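The Cup, the Lid and the Straw

A white table by the wall, a black cup, and the question of how we drink when we are in a hurry

By Leire Pastor
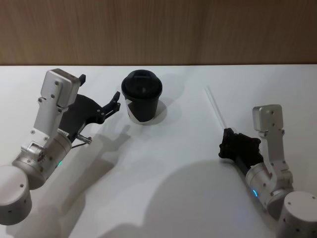
Can you drink hot coffee through a straw?
It is better to wait. A straw brings the liquid to the back of the tongue before the lips have a chance to test it, so let the coffee become warm, or keep the straw for cold drinks.

I came to Skikdale in April to write about coffee, and for the first hour I wrote only about lids. The town has one long street that goes down to the ferry, and on this street almost everybody walks with a cup in the hand. In the country where I grew up, coffee was something for which you sat down. My father stood at the bar sometimes, but he stood still. The idea that one could walk and drink at the same time came to me late, and I think I am still learning it.

The shop I wanted to visit is named Wibisono. It is narrow, with seats for very few people, and most of the customers take their drink away. The owner, Arif Tuhumury, opened it after many years of working in hotel kitchens. He is a quiet man who speaks quickly once the subject is one that he likes, and disposable cups is one of these subjects. He told me that he had tried 25 different combinations of cup and lid before he was satisfied.

"People taste the coffee after they taste the lid," he said. "First the lip touches the plastic. If the edge is sharp, they don't like my coffee, and they don't know why."

A lid looks like a simple thing until you put several of them next to each other. The flat ones are the oldest type. They have a small tab that you tear or fold back, and they lie very near to the surface of the drink, so foam is pressed down and sticks to the plastic. The domed ones leave some air above the drink. The smell of the coffee can collect there, and the foam keeps its shape for a longer time. Arif likes the domed lid with a raised rim and a small opening for sipping. He asks his customers to turn the opening away from the seam of the cup, the line where the paper is joined. When the opening is placed over the seam, the drink can come out under the rim and run down the side, and then there is a brown drop on a white shirt.

I did not know this rule. I have drunk from paper cups for many years and I have worn many white shirts.

He also showed me how to close a lid correctly. Most of us push in the center with the palm of the hand. It makes a sound and we believe that it is closed. Arif puts the lid on the far side first, then he moves his two thumbs along the rim, toward himself, until they meet. It takes hardly any time. After this he holds the cup by the upper part, just under the rim, where the wall is stiffer. If you hold it in the middle and squeeze, the round mouth of the cup becomes a little oval, and the lid lets go on the side where you are not looking.

Then we spoke about straws, and here the opinions in the shop were divided.

The lid for sipping was not made with a straw in mind. The opening is small, and a wide straw bends at the edge or does not enter at all. A thin one goes in without difficulty, at an angle, but it moves around and it does not stay where you put it. Some customers ask for one anyway. They have sensitive teeth, or they wear lipstick, or their hands are not so steady and they prefer to leave the cup on the table and bend to it. Arif keeps thin straws in a jar behind the counter for anyone who wants one. He does not ask the reason. I liked this very much. My grandmother, in her last years, drank everything with a straw, also soup, and in restaurants she was always made to explain herself.

For iced drinks the shop has another lid, with a cross cut in the top. The cross holds the straw upright, and when you walk it does not swing toward your nose. Arif's advice is to put the straw in after the lid is closed and the cup is standing on a flat surface, with one hand around the cup. Doing this in the air, with a bag on the shoulder and a telephone under the chin, is how most accidents happen at his door. The mop stands just beside it.

The material is a question of its own. A paper straw is pleasant for the first minutes and then becomes soft, especially for people who bite. Metal is strong and easy to wash with a small brush, but it is hard against the teeth, and I would not walk with one in my mouth. Clear plastic has one advantage that I had not considered, you can see whether it is clean. Rules about plastic are different from place to place, so a person who wants to buy a box of them should look first at what is permitted in the town.

At home I have started to make my own coffee to go, and I made all the mistakes in one week. The first mistake was to fill the cup to the top. Arif leaves a space as wide as a finger, and he is right. The second mistake was to put on the lid immediately and forget the cup in the kitchen. Steam becomes water on the inside of the lid, and the first sip is only that, warm water with a taste of paper. The third was buying cups in one shop and lids in another. Both packages gave the same size, and still the lid sat loose on one side. Manufacturers do not measure the rim in the same way. Take one cup with you to the store, or buy the two together from the same maker.

I have also changed the place where I prepare the drink. Before, I did it at the sink, between the plates. Now I use a clear part of the table, with its back side against the wall, and there is nothing on it except what I need for the cup. A pale surface is good for this work. Every drop of coffee is visible at once and can be wiped before the sleeve finds it. I put the cup far from the front edge, because I have a cat, and because I have elbows.

Black cups have become fashionable in the shops of Skikdale, and I asked Arif what he thinks about them. He finds them beautiful. He also finds them difficult, because a black lid on a black cup hides the coffee that has gone under the rim, and it is not easy to see the opening in a dark street in the morning. His staff writes the name of the drink with a white pencil on the side. On a white cup a normal pen is enough. The customers choose black for the photographs, he thinks, and he does not say this with bitterness. He chose it himself for the opening of the shop.

And what happens with all of it afterward? I would like to give a good answer and I have only a partial one. Many paper cups have a thin plastic lining inside, and the lining must be separated from the paper before anything can be recycled. Some towns can do this and some cannot. The lid usually goes in a different bin than the cup. The straw is so light and thin that sorting machines often lose it. Wibisono takes back cups and lids in two boxes by the entrance, and last year the people of the shop weighed and counted for one month what came back. The number was 2,117 cups. Arif had hoped for more. He keeps the figure on a paper beside the register, and he plans to repeat the count when the summer visitors come.

He gives a lower price to customers who bring a cup from home, and he is strict that it must be clean. He also has ordinary cups of porcelain, on a shelf, for those who have time. I asked for one of these at the end of my visit. The ferry was leaving in 60 minutes and I had no need to walk anywhere. The coffee came without a lid, with the foam high above the edge, and I burned my tongue a little, as I always do.

I bought a package of domed lids before I left, and cups from the same maker. They are in the cupboard above the table now, with the thin straws in an old mustard glass next to them. The cat has already found the straws.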